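Sirkden hand-guiding kit: review

The Kidau workshop assessed the Sirkden kit in October, with two operators teaching the arm by hand and by remote control. Hand guiding was learned quickly. The remote handset felt slower – small turns of the wrist needed patience.

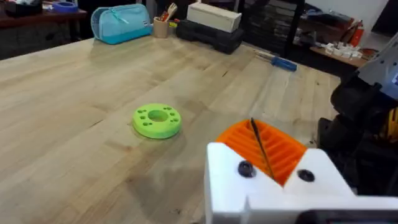
Can a poor demonstration be removed afterwards?
Each recording is saved separately and may be deleted before training.

The printed manual is thin on remote control. We recommend the kit for teaching rooms.

Weronika Olszewski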